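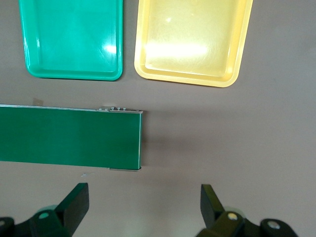 The sorting bench at Plunthorpe has been going since the spring and people keep asking, so a proper update, written fast between two deliveries. Short version: it works most of the time, it is slower than Jean's old crew on a good day, and it has changed the job more than any of us thought it would. Parts come along on the green belt, get picked off the end, and go in a tray, teal for keep and yellow for look at again. Same two colours we used when it was all done by hand. We argued about that for a whole tea break and I am glad we kept them.

What it sorts

Small mouldings only for now. The clips, the caps, the little feet for the shelving range. Nothing over 200 grams. Anything bigger still goes down the long bench by the window, by hand, as before, and will do for the forseeable. The Jerkonham site sends us their caps as well now, in the blue sacks, and those are the awkward ones because they cling together. If you are tipping a Jerkonham sack please shake it out first. Shake it properly. Two caps stuck together count as one to the arm and both end up in the wrong place.

The best full day so far was 3540 parts. The week we had the old belt back on, while the new one was being seen to, the best was 3326. So not a huge gap, and a fair bit of that gap is just us getting used to it. I would not read much into either number. Somebody put the first one up on the canteen board with a star next to it and it is still there.

What has changed for people

Biggest thing – the sitting. Sorting used to be six or seven hours on a stool looking at your own hands. Wrists, necks, eyes. We had people going home with tape on their thumbs. That part has gone, more or less. Now each bench needs one person minding it and that person is up and down all shift. Tipping sacks, swapping trays, going through the look again parts, calling it when something jams. Some like it much better. Some really don't. Two people have told me they miss the stool, and they mean it. You could talk on the stools. Four in a row, radio on, whole morning gone. On the new bench you are on your own with it for long stretches and you can't wander off for a chat.

That came up at the last shift meeting and I said I would write it down, so here it is written down. It is a real complaint. What we are trying: the minder swaps every two hours, not every four, and the second table has been turned round so whoever is checking the yellow tray parts sits facing the minder instead of the wall. Small change. Cost nothing. Better already, going by the noise.

Jobs. Everyone wants to know and nobody likes asking in front of other people. No one in sorting has been let go. Of the old crew, most are still in the room, a couple have gone to packing because they asked to, and one has gone onto the tool room side for training, which had been promised for ages and never happened. What has changed is that when someone left in the summer the post was not filled. I asked if it would have been filled otherwise and got "probably". Make of that what you like. I have put it here because it would be a bit off to leave it out.

Pay. The minders get the setter's rate for the hours they mind. Only for those hours, and you must put it on your sheet. Three sheets last month had nothing on them and those people were paid at the old rate and quite rightly cross. It has been put right for them. But put it on the sheet.

From Alistair

I asked Alistair Moncrieff, who set the bench up with the Stekex people and has spent more time lying under it than anyone, for a few lines. He sent more than a few. Trimmed down:

"The part that took longest was the trays. The arm was fine, the belt was fine. If a tray is knocked a bit skew it doesn't matter much to a person, you just drop the part in. The arm is dropping where it was told the tray is. We widened the spot it aims for, so a tray can now sit a bit squint and it still lands inside. But not a lot squint. If you have bumped the table, look at the trays before you start it again."

"Shine is the other one. Overhead lights on glossy plastic come back as a white patch and the camera can't see a part sitting in it. It doesn't affect the picking, only the check at the end of a run when it looks to see if a tray is empty. So when it tells you a tray is empty, have a look yourself. We have matt trays on order."

"And please tell me when it does something daft. I get told about the jams because the jams stop the line. I don't get told when it puts a good clip in with the doubtful ones nine times in a morning, because whoever is on just moves them over and carries on. That is kind of you but I need to know."

There is now a notebook on a string at the end of the bench. Use it. Time, what part, what it did. Does not need to be neat.

The yellow tray

Worth a bit on its own as it is where most of the skill has gone. The arm is good at yes. It is poor at maybe. Anything it isn't sure about goes yellow, and in the first weeks that was a lot, far more than it should have been. A person then goes through and decides. That means whoever is on yellow sees nothing but doubtful parts all shift long, no easy ones in between to rest your eyes on. It is tiring in a different way and we did not see that coming. The old hands are best at it by miles. Jean can tell a short shot cap by the sound it makes on the table, and I have watched her do it with her back turned.

So, a request from the shift leads: nobody does more than half a shift on yellow. If you are new, you sit with one of the old crew for a week before doing it alone. And if you think a part is bad, it is bad. Don't let the bench talk you into it because the line is behind. It's meant to be a help.

Safety, quickly

Hands out of the picking space while the light is on. Yes even to grab one clip. It stops if it touches you, it doesn't press hard, and that is all true, but it stops the whole run and the run has to be started again from the sack. Long sleeves rolled. Lanyards off and in the box by the door – a lanyard went round the end roller in the second week. No harm done apart from the lanyard.

Sweep the table down at every tray swap. Bits of flash come off the mouldings and gather by the end of the belt. One speck is neither here nor there, a little heap of them gets in the finger pads and then it starts dropping things. Soft brush, in the holder. Not your sleeve. Not the air line either, it blows the bits straight into the roller.

Finger pads get wiped at start of shift and after lunch. Dry cloth. If a pad looks worn or is coming away at a corner, stop and get Alistair or the duty setter. Do not glue it. Somebody glued it.

What's next

A second bench, same as the first, goes in at the far end when the racking has been moved. The racking was meant to be done already. It has not been. The Srithong order is the reason for the hurry, that one is all caps and clips and there is no way of doing it on one bench without going to Sunday working, which hardly anyone wants. If it does come to Sundays it will be asked for, not told, and at the Sunday rate. I have that in an email and have kept the email.

The second bench needs four more minders. Training is two mornings. You don't need to be good with computers, there is one screen with three buttons you'll use and a lot you won't. People from packing can put in for it too. Names to the shift office, or write it in the back of the notebook if you can't get away from the line.

There has been talk of the arm doing the long bench work as well. I asked. The answer is not this year, the big parts are too heavy for it and too many shapes. After that they could not say. If I hear anything different it will go in here first, or on the board if it won't wait.

Visitors from Jerkonham are coming over to see the bench as they may get one of thier own. They will want to talk to the people who use it, so say what you think, good and bad. They would like to hear about the stools I expect. Tea in the canteen after, and the shift on at the time gets it too, I checked.

Last bits. Earplugs are now in the grey cabinet, left side. The brush that went missing from the bench is wanted back, no questions. And whoever is leaving the part-used sacks open on the floor overnight, fold the tops over please, we had a moth in the caps.

Next update when bench two is in.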